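Write the Kitchen Rules Down First

By Lucrezia Grasso

Every robotics team I've worked with has a folder of runs it calls "good," and I have yet to meet two teams that mean the same thing by it. I love this field (I still grin when an arm picks up a dish, every single time!) and I want us to agree on what we're praising. So let me make the case for a plain, boring, shared rulebook for simulated kitchen work, written before the first run is ever scored.

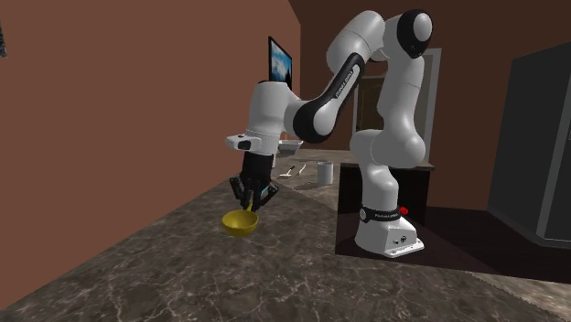
Page last changed: December, 9:40 a.m.

Take a yellow bowl held over a marble counter. Has the robot done its job? Under the house rules at Clatico, where I spent a happy couple of years, a bowl in the air counted as a pick. At Clirkotport the same bowl had to be set down again, upright, with the hand fully clear of it, before anybody could write "success." Both rules are fine! But put the two scores side by side in one table and the table is nonsense, and I've read plenty of tables like that.

Then there's where the fingers go. With fingertips inside the rim, a grasp can be perfectly secure, and in a simulator it costs you nothing. Now fill the bowl with soup. I'd like every kitchen task to say in one sentence whether touching the inside of a dish is allowed. Food workers learn this on their first morning, and I don't see why our arms should get a pass.

The other objects matter too. If a cup and a white bowl stand farther back on the counter, the rule should say what happens to the score when one of them gets bumped. My vote is that a knocked cup fails the run. Wumpini Aryee, who drafted the Osei checklist with me, prefers a deduction, and we've argued it over many lunches. I still think I'm right, but I'd happily sign her version tomorrow if it meant that everyone used it.

Ladles are where I get really excited, because a ladle is such a wonderful test of whether your rules say anything. It has a long straight part and a deep round part, and you'd pick it up differently to serve with it than to hang it on a hook.
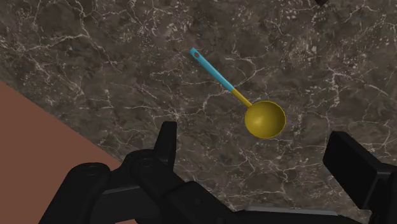
A ladle on the marble, turquoise at the handle and yellow at the bowl, with the gripper open.

"Pick up the ladle" leaves all of that out. Our checklist asks the author of a task to name the part to be held and the end state, and that takes 2 lines of text. When the Mora project tried it, they reran 100 old trials and changed the verdict on 9 of them, mostly ladles grabbed by the cup end.

I've heard the worry that rules like these slow people down. Sure, a bit, on the first afternoon. After that you can run 1,000 trials overnight and know in the morning what the number means, and so can the lab across town. Publish the rules next to the scores, keep the failed runs, and put a version number on the whole thing so we can tell when somebody has changed it.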